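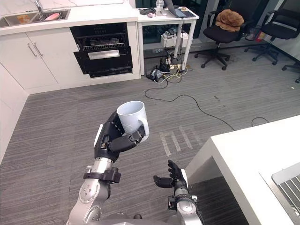 Radonjić, second-year student, Interior Fittings and Small Kitchens

3. Sink area, shared kitchen

The sink is a double-basin unit in stainless steel, set into a white counter with a marble pattern. The left basin is the larger. Flat white cabinets with bar handles run below the counter, and the floor is gray and striped.

The project (Clekach, unit 42) asked whether a shared kitchen of this size needs a separate draining board. Washing up was limited to mugs and plates. Each trial covered 18 pieces, rinsed and then stood to drain.

3.1 Rack in the right basin

The rods of the rack run parallel and are close enough to hold a dinner plate on edge. Draining water falls into the basin and the counter stays clear. The cost is the loss of the second basin for rinsing. 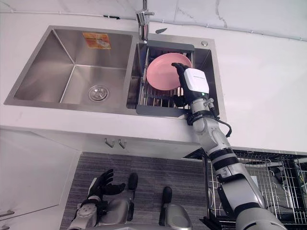 Figure 2. Pink plate upright at the rack, right basin.

3.2 Rack over the left basin

Placed over the larger basin, the rack leaves the right one free for rinsing, but large pans can no longer be washed without lifting it off. Mean time per trial was around two minutes longer than in 3.1, mostly from moving the rack.
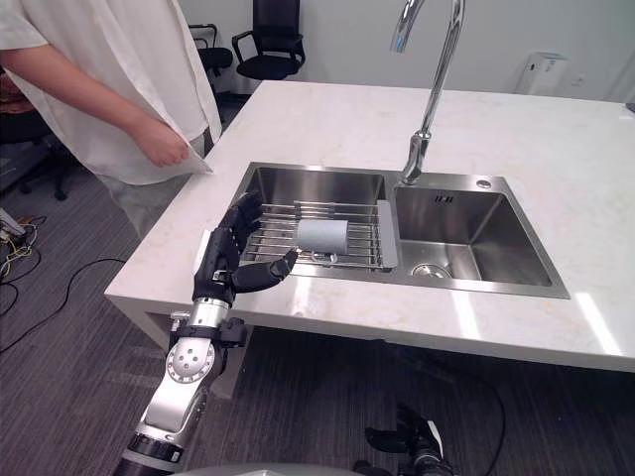 Reach to the faucet is the same in both layouts, as it rises between the basins at the back edge. The right basin was adequate for mugs. Plates had to be tilted to rinse the lower half.

3.3 Open points

Cabinet depth was not measured. Trial sheets are filed under Grilico 3301.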